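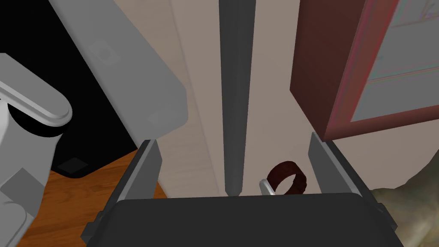

From: Roya Shahbazi
To: cemside-sim list
Subject: Re: Wrist views in the May batch

Dinesh Nadar wrote:

> I've been through the first part of the May batch and a lot of the
> wrist camera views have no object in them at all, just walls. Do we
> keep these? Redgate's loader takes them but I'd sooner not train
> on dead frames. Also, is 4 still the cut-off for retries?

Hi Dinesh,

Please keep them. The batch is 2,979 episodes and each one is stored whole, including the parts where the arm is swinging between places. If we trim those, the policy never learns what to do when it has lost sight of the object.
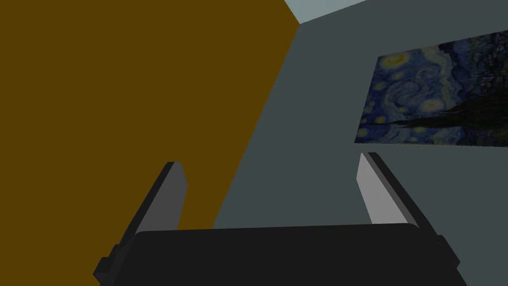 A view with open fingers and nothing but wall and a Starry Night print still tells the model something about which way the wrist is pointing, as long as the joint readings are saved with it. What I would drop is any episode where those readings are missing. I found 43 of them, and Carmela has the list.

Yes, 4 retries, then mark the episode as failed and leave it in its own folder. Please don't relabel failures as partial grasps. We had 11 like that last time and it took me an afternoon to sort them out.

Unai Montoya is checking the colour settings on the renderer, so hold off on new runs until he posts here.

Roya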